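Fio do clube de robótica da escola, turma da tarde. Vou contar aqui como ficou o projeto do semestre, porque muita gente perguntou depois da mostra do Nirport.

31 jul 2022

1/ O projeto se chama Planisetti. A tarefa é simples de explicar: um braço robótico tem que pegar peças numa mesa e guardar numa caixa. Tudo em simulação por enquanto, o clube não tem verba para um braço de verdade.

2/ Somos 3 duplas. Uma cuida da cena, outra do movimento do braço, a terceira dos testes e do relatório. Eu estou na do movimento.

3/ A primeira versão da cena era só um plano infinito com o braço no meio. Funcionava, mas o código ficava mal acostumado. Sem mesa não tem borda, e sem borda ninguém pensa em limite de alcance.

4/ Aí a dupla da cena montou uma sala. Mesa de madeira, braço preso na ponta esquerda, caixa azul em cima de uma base cinza, piso de parquet, até quadros na parede. O renderizador ficou mais lento, mas dá para trabalhar.
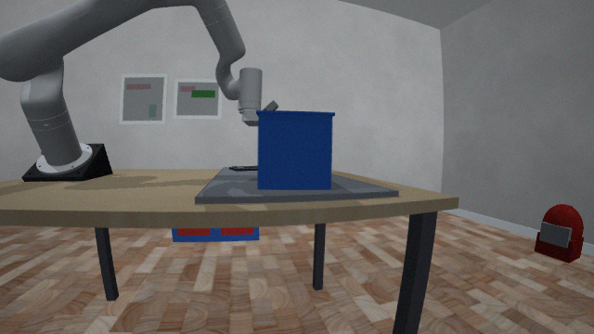 5/ O que deu mais trabalho: a borda da caixa. Ela tem um friso que sai um pouco para os lados, e o nosso modelo de colisão era um cubo liso. O planejador achava que tinha folga onde não tinha.

6/ Refizemos a colisão com a malha certa e colocamos um ponto de passagem acima da caixa. O braço sobe, vai até esse ponto e só depois desce - fica mais demorado, mas parou de raspar.

7/ Rodamos 40 tentativas com a caixa sempre no mesmo lugar. Só 2 falharam, as duas por causa da pega, não do caminho. Com a caixa mudando de posição ainda não temos número que valha publicar.

8/ Para quem perguntou do Tapia: é o nosso script que sorteia a posição das peças e guarda o registro de cada rodada. Está no repositório do clube, com comentários em português. Falta documentar os parâmetros.

9/ Em setembro tem o torneio Randarico, categoria simulação. Até lá queremos fechar a pega e testar com outra caixa, mais baixa.

10/ Quem for da escola e quiser entrar, a inscrição é na sala do clube. Não precisa saber programar, a dupla de testes aceita gente começando do zero.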